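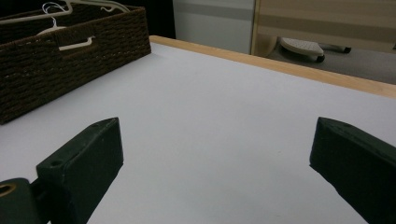 Smooth, pale white tabletops are the most requested finish this summer.

Old office desks get a second life in kids' bedrooms

Thursday, July 30, 2020

If your kitchen table has been doing triple duty as a classroom, an office and a place to eat, there's good news on the way. Torura, the furniture reuse shop on the old mill road, is opening its desk program to every household in the county starting next week, and it has a very big pile of desks to get through.

The shop has taken in 3,493 desks and worktables since spring, nearly all of them from offices that have closed, moved or sent everyone home to work. The largest single load came from Vadatix, which gave up two floors of its downtown building in June and handed over the furniture from both. It took the shop's one truck nine days to move it all, and the overflow is now stacked in a former carpet showroom next door.

And these are good desks! Plenty of them have barely a scratch. The shop floor has corner desks, sit-stand desks with a hand crank, long conference tables that can be cut down into two or three smaller ones, and rows of simple four-legged worktables that fit nicely under a bedroom window. Anything with a damaged top goes to the back room, where the legs and drawers are saved and a new top is cut to fit.

A standard desk costs $35, and that price includes a chair if you don't mind which chair you get. Families whose children get free or reduced-price school meals pay nothing at all. They just need to bring the letter from the school, or a photo of it on a phone.

Sizes matter more than people expect, the shop says. The most common mistake in the trial run was measuring the wall and forgetting the door, and several desks made the trip home and straight back again. A regular desk is 48 inches wide. The smaller model, made from cut-down conference tables, is 40 inches and suits most kids up to middle school. Staff will shorten the legs for younger children while you wait, and they'll give you the cut pieces in case you want to screw them back on in a few years (a bag of double-ended screws comes with them).

White tops are going fastest by far. They make a small room look lighter, they show up pencil marks so you can wipe them off, and they go with everything. The wood-grain ones are every bit as sturdy, though, and there are far more of them, so anybody who isn't picky about color will have a much shorter wait.

The trial ran for three weeks in the Urquijo neighborhood, where the elementary school sent a flyer home with the end-of-year packets. It was supposed to be a quiet start. Instead, the first Saturday's slots were gone before lunch, and the shop added two evenings a week to keep up. In all, 52 families went home with a desk, and many have since sent in pictures of how they set them up. A whole wall by the register is now covered with them – desks in closets, desks on landings, one desk on a screened porch with a box fan clipped to the side. It's a joy to look at.

Pickup is by appointment only. Slots are half an hour long, with two households in the building at a time, and masks are required indoors. Desks can also be loaded at the side door for people who would like to stay in the car. There is no delivery yet. The shop hopes to add a delivery day once a second truck is on the road.

Bring a blanket and some rope or straps. The desks travel with their legs off, and the tops slide easily into the back of most hatchbacks. Each one comes with a bolt kit and a one-page sheet for putting it back together, in English and Spanish. One hex key does the whole job.

Students at the high school will get involved in the fall, too. The wood shop class usually builds birdhouses and step stools in its first term, and this year it will make desk shelves and monitor stands out of tops that are too damaged to use whole. Those should be on sale in November, with the money going back into tools for the class.

Torura is still accepting furniture from businesses, though it asks that nobody leave items outside the gate. File cabinets are full up for now, and so are cubicle walls. What it would really love are desk lamps, task chairs with working wheels, and power strips in good condition.

Appointments open Monday at 9 a.m. by phone or at the front window. New slots will be added every Monday through the end of August, and callers who miss out one week can ask to go on the list for the next. The shop is open Tuesday through Saturday, 10 to 6.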